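Recording Dishware Episodes with a Hand-Held Gripper

Updated Aug 7, 2019

This page covers one recording session on a dining table, from clearing the card to labeling the last episode. It assumes the gripper is already calibrated and that the operator has finished the practice set on the Rendusdale page. For drawers and doors, use the Treloar procedure instead.

What counts as an episode

An episode is one attempt at one task with one main object. It starts with both fingers open and the object at rest, and it ends with the fingers open and clear of the object. Anything between those two points belongs to the episode, including regrasps and pauses. Do not stop the recording to fix a poor grasp. Finish the task if it can be finished, then mark the episode as "recovered" in the log.

Keep episodes short. The trainer drops everything past 15 seconds, and a long episode usually means that two tasks were run together. Scrub and move are two tasks. Record them as two episodes.

Before the session

1. Charge the gripper fully and empty the card.
2. Wipe the lens with a dry cloth. Fingerprints show up as a gray patch that moves with the hand, and the tracker may lock onto it.
3. Check the finger pads. Replace a pad when the ribs are worn flat or a corner has lifted.
4. Tighten the hand strap until the handle does not roll in the palm.
5. Turn on the room lights and leave them alone until the session is over. Curtains too.

Setting the table

A patterned tablecloth is better than a plain one. The tracker needs corners and edges to hold its position, and a bare white table gives it very little. Smooth the cloth so that it does not drag when a bowl is pushed.

Use the household's own dishes. Mix deep and shallow, glazed and metal, round and oval. Leave the normal contents of the room where they are. The early Susolano sets were recorded on cleared tables against blank walls, and the policy trained on them reached for the wrong object as soon as a kettle was added at the back.

Move the dishes after every 4 episodes. Small shifts are enough: swap two bowls, turn a plate, bring something closer to the edge. Change the starting height of the gripper as well - operators tend to settle into one approach and repeat it for an hour.

Recording

1. Hold the gripper above the table with the fingers open. Stay still for a full second.
2. Start the recording.
3. Move in at an even speed. The target should stay in view the whole way down.
4. For a deep bowl, bring the fingers down so that at least one pad can reach the inner wall. Close or open slowly until there is contact.
5. Do the task.
6. Open the fingers, lift clear, hold still for a second, stop.

With a scrubbing pad, take it by the edge and let the pad do the touching. If the finger scrapes glaze, the grip is too low. Keep the free hand out of the bowl unless the task card calls for two grippers.

Reflective surfaces

Steel basins and dark glass are the hardest objects in the set. The inside of the bowl mirrors the room and the gripper, and the depth estimate becomes noisy near the wall. Tilt the wrist a little between episodes so that the reflections do not always fall in the same place. Record more of these than of plain ceramic. In the June batch we kept 1,221 episodes out of 3,000, and most of the rejected ones were lost tracking over shiny interiors.

Labels

Write the label right after the episode, in the form verb, object, tool. "Scrub glass bowl, pad" is fine. "Clean up" is not. Use the object names in the Brukell list even when they sound wrong for a given dish. The tool field stays blank when the fingers work directly.

Views from the gripper camera at one table: 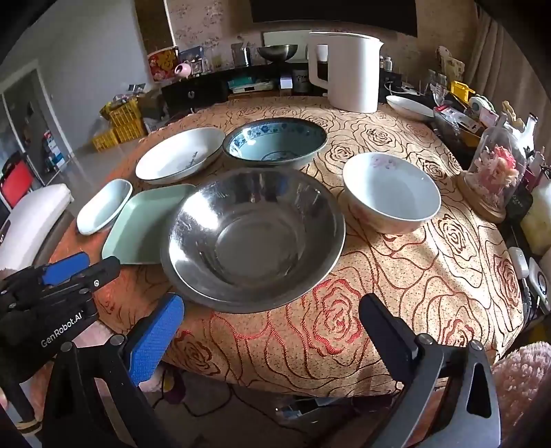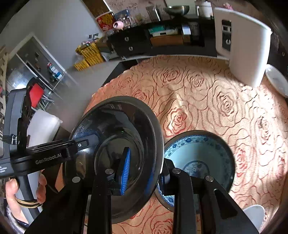
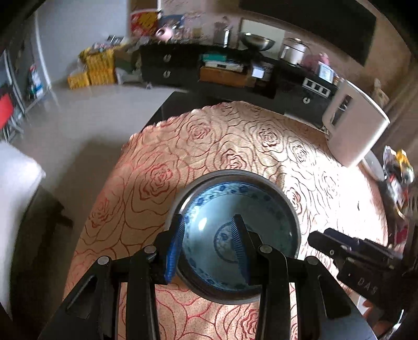
Comments

Oriane: We followed the same steps and had trouble with step 6. Half of our operators lift and stop in one motion, so the final still second is missing and the segmenter merges the end of one episode into the next. Adding a beep one second after the fingers open fixed most of it. Also, does the rule on moving the dishes count rejected episodes? We have been counting only the good ones, and the layouts end up lasting much longer than planned.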